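Home | Notebook | Archive | Contact

15 January 2022

Second dye bath for the Morano wool. I used 200 g of madder and kept the pot at 17 degrees overnight, then raised it slowly. Hugo Langlois wanted 90, but in November this gave us a brown, so I stopped before. The color is a little orange near the knots. I must tie the skeins more loosely.
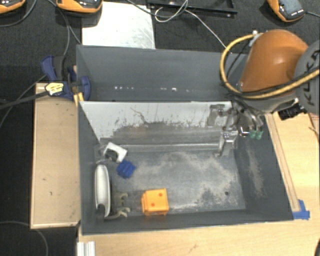 The alum from Georgiev is almost finished. Kastriot, please order again, and write the weight on the label this time.

Filed under: Natural dyes, Wool
3 comments | 17 shares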